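PUNDHAM ROVERS TO OPEN NEW SEASON AT HOME AS SETORA STAND WELCOMES SUPPORTERS BACK

Pundham Rovers are delighted to confirm that the club will begin its league season at home to Drilau Town in September, and that the Setora Stand will be open to supporters for the first time since the end of last winter.

It has been a long summer for everyone connected with the club, and we want to thank our fans for their patience while the work went on. The stand has a new roof, wider steps and 244 extra seats, which brings the capacity of the ground to 2,530. Those of you who sat under the old roof on a rainy afternoon will know how much this means to us!

The head coach and the players have been back in training for several weeks now, and the mood is a happy one. The squad played two friendlies away from home, winning the first and drawing the second, and came through both with no new injuries to report – a welcome change after the spring we had. 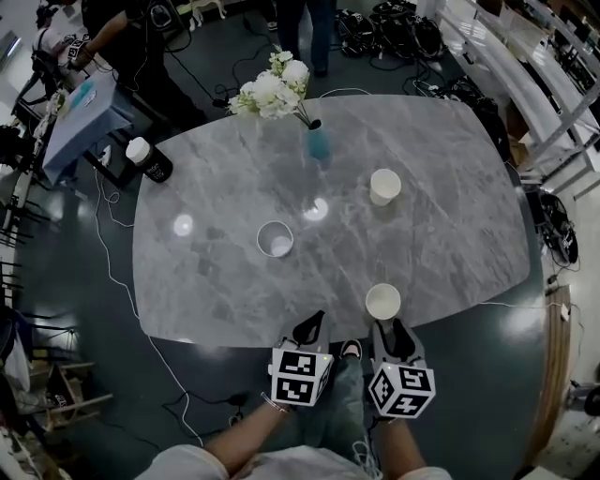
Paper cups on a gray marble tabletop.

Season tickets remain on sale at the club office and at the Mensah Street ticket window. Supporters who held a seat in the old stand have been offered the nearest match in the new one, and we ask anyone who has not yet replied to do so before the end of the month, so that the remaining seats can go on general sale. Children under 12 will be admitted free to the Drilau game when they come along with a paying adult.

The club will also run 33 coaches to away matches over the course of the season, starting with the trip to the coast two weeks after the opener. Seats on these fill up quickly, especially for the local games, and we would gently suggest booking early.

Gates for the Drilau match open at 1:30 p.m., with kickoff at 3 p.m. Please allow a little more time than usual to find your new seat – our stewards will be on the steps to point you the right way. We cannot wait to see you all again.

Contact the Press Office | © Pundham Rovers | Back to top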